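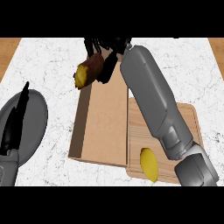
White marble worktop with faint grey veining.

Brinero Stone Care -- Your Questions

We get lovely emails from people who have just fallen for a piece of marble, and the same questions come up again and again. These are the answers we give. Last updated September 2018.

Is marble really all right in a kitchen?
Yes! People have been rolling pastry on it for centuries. It will pick up marks over the years, and if you love a surface that looks lived in, you'll be very happy. If a single dull ring would keep you awake at night, have a look at granite first.

What is the difference between a stain and an etch?
A stain is colour that has soaked in, such as coffee, beetroot or turmeric. An etch is a dull patch where something acidic has eaten into the polish. Lemon juice is the usual culprit, with vinegar and wine close behind. Sealing helps with stains but does nothing for etches, and this surprises almost everyone.

What should I use for everyday cleaning?
Warm water, a tiny drop of mild washing-up liquid and a soft cloth. Wipe again with clean water and dry it off. Please keep away from bathroom sprays, limescale remover and anything with a picture of a lemon on the bottle.

How do I know if it needs sealing?
Put a spoonful of water on the stone and leave it for 5 minutes. If the stone goes darker underneath, it's time. Try it in a few spots, especially near the sink and the kettle, as wear is never even.

How do I seal it?
Clean the top the evening before and let it dry overnight. Wipe the sealer on thinly, wait as the tin tells you, then buff off every last bit. Two thin coats are far better than one thick one. We use Dreveo at the workshop, and a 292 ml tin goes a surprisingly long way.

I've got an oil mark. Is it there for good?
Very likely not! Mix bicarbonate of soda with a little water until it's like thick yoghurt, spread it over the mark, cover with cling film and leave it for a day. Let it dry, then scrape it away with something plastic. Tươi Đỗ, who looks after our repairs bench, once did this five times on the same patch of old pastry slab -- and the fifth go shifted it.

Can I polish out an etch myself?
Small, light ones, yes, with marble polishing powder and a damp felt pad. Practise somewhere hidden first. For deep marks or a honed (matt) finish, ask a professional, or you may end up with a shiny spot in the middle of a matt top.

Can I put hot pans straight down?
Use a trivet. Marble copes with heat quite well, but a sudden change can crack it, and sealers don't enjoy it either.

Do you run workshops?
We do, and they're great fun. Iulian Bogdan teaches the next one in November. It costs £59, and you take home the offcut you've been working on.

How do I get in touch?
Use the contact form and add a photo taken in daylight if you can. We normally reply within 2 working days.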